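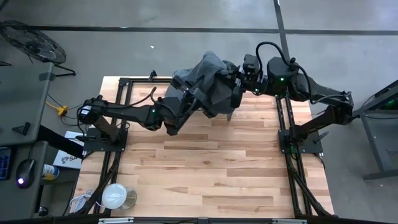 Furukawa asked us after the January report whether the gray cloths will really be used by the households, or if they will stay in the drawer as the first ones did. It is a fair question and we try to answer it in this report.

Lolatside Household Textiles, progress report, March 2021

In this period we worked mainly on the folding and on the hem. The first cloths from Sismont were too stiff and did not stay folded on the shelf. Sismont has now sent 2 softer qualities, and we washed and folded both of them many times. The second one we prefer. It falls well in the hand and takes a fold in half without pressing.

From the grant we have ordered 1,000 cloths. Until now we received 400, and they are stored in Kestero. The rest is late by around 2 weeks, the reason is the dyeing. The budget is not changed by this.

The answer to Furukawa is still not complete. The households which returned the form use the cloth for drying glasses and for wiping the table. Several of them asked for a loop to hang it. We have requested a price for the loop from Sismont and will send it to you when we have it.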